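旧床单的去处

佩斯维尔的纺织品回收站设在一座停用的面粉仓库里，早上六点半开门。第一辆货车通常来自酒店，车厢里是捆好的床单和毛巾，接着才是街区回收箱里的东西：窗帘、桌布、枕套、浴巾，偶尔还有一整套没拆封的被罩。

莱夫特里斯·拉利斯在这里干了8年。他原先在码头开叉车，后来腰不好，换到了分拣台。他说分拣这份工作靠手多过靠眼睛，纯棉和混纺放在一起，颜色可以染得一模一样，手指捻一下就分出来了。棉布发涩，涤纶含量高的布料滑一些，揉成一团再松开，回弹也快。

“标签只能信一半。”拉利斯说，“有的洗得看不清字，有的早就剪掉了。”

衣服的回收这些年谈得很多，家用纺织品谈得少。一件旧外套还可以转卖、捐赠，或者进二手店，一条用过多年的床单很少有人愿意接手。多数家庭的处理办法是剪成抹布，抹布用脏了再扔掉。从结果看，布料最后还是进了垃圾桶，只是晚了几个月。

回收站把收来的东西分成四类。第一类成色好，洗净后送到救助机构和动物收容所。第二类是大块的棉布，有污渍但没有破损，裁开后卖给印刷厂和汽修店作擦拭布。第三类送去开松，打成纤维，做隔音垫和填充料。剩下的发霉、沾油或者粘了胶，只能焚烧。拉利斯每天经手的布里，第二类最多，第四类在雨季会明显增加，因为不少人把袋子放在回收箱外面，淋了一夜才有人来收。

真正麻烦的是第三类。开松机对杂质很敏感，一粒纽扣、一截拉链、一条松紧带都可能卡住滚筒。床笠四角的松紧带必须剪干净，窗帘上的金属环要一个个拆，被罩的拉链要连同两侧的布边一起裁掉。这些活都由人工完成，也是成本最高的一段。

“设计的时候没有人想过它会被拆开。”菲奥雷拉·鲁杰罗说。

鲁杰罗在维塔莱做家纺设计，这家公司的工厂在辛斯特德，离佩斯维尔不到两小时车程。三年前她到回收站待了一个星期，坐在拉利斯旁边剪松紧带。回去以后，她改了公司床笠的做法：松紧带不再直接缝进布边，改为穿在一条布套里，两端各留一个开口，用的时候系紧，不要了可以整条抽出来。被罩的拉链换成了同种布料做的系带。

改动听起来不大，推行起来却不顺利。布套多一道工序，系带也比拉链费布。销售部门担心顾客嫌麻烦，第一批只做了206套，放在两家门店试卖。退货的人里，有一半抱怨系带容易散，鲁杰罗后来把系带加长，又换了一种不那么滑的织法。第二批的退货少了很多。

缝纫线是另一个问题。绝大多数纯棉床品是用涤纶线缝的，线结实，价格也低，但会混进回收的棉纤维里。如果纤维只是做填充料，这点涤纶没有影响；要重新纺成纱，就会降低成品的质量。鲁杰罗试过棉线，接缝的强度不够，洗的次数多了会开线。目前她的折中办法是受力的边用涤纶线，其余部分用棉线，并在布边内侧标出来，方便以后裁切。

面料本身的选择也在变。前几年流行的缎纹面料手感光滑，但纱线浮在表面，容易勾丝，一旦勾坏就很难补。平纹不那么亮，使用时间长得多。鲁杰罗的办公室里挂着一排洗涤测试的布样，最旧的一块洗过180次，颜色已经退得很淡，布面还是完整的。她说，比起研究怎样回收，一条床单多用2年更省事。
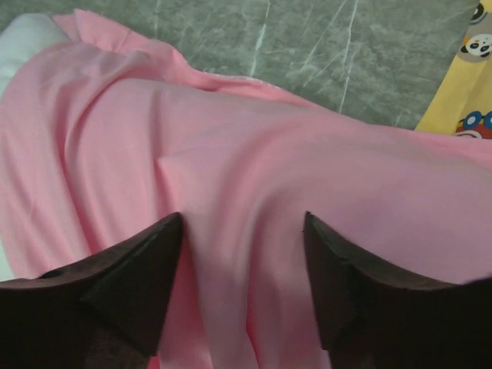
洗涤方式对寿命的影响，往往比面料还大。拉利斯见过很多破得很规律的床单，中间一块磨薄，四周完好，这是长年不换方向造成的。过去的家庭会把磨薄的床单从中间剪开，把两侧拼到中央重新缝上，再用几年。现在会做这种活的人不多，床单也便宜，缝一次的工夫在很多人看来不值得。他的建议比较简单：每次换洗时把头尾掉转，不要总用高温烘干，漂白剂能少用就少用。

十月以后是回收站最忙的时候，家家户户换厚被褥，夏天的薄毯和凉被一起送来。今年秋天，回收站打算和一家名叫克莱雷罗的小型纺纱厂合作，试着把挑出来的白色纯棉床单纺成粗纱，织成厨房用的毛巾。选白色是为了省去脱色的步骤。纺纱厂要求每一批布料都不能混有涤纶，拉利斯因此多腾出了一张分拣台，专门放经他确认过的布。

试纺出来的头几轴纱粗细不匀，断头也多，纺纱厂加了一部分新棉才稳定下来。毛巾的价格还没有定，鲁杰罗倒是先要了几条样品，拿回辛斯特德做洗涤测试。

回收站下午四点关门，收件口会晚半个小时。门边贴着一张手写的告示，请大家把床品洗净晾干再送来，袋口扎紧，枕芯和被芯不收。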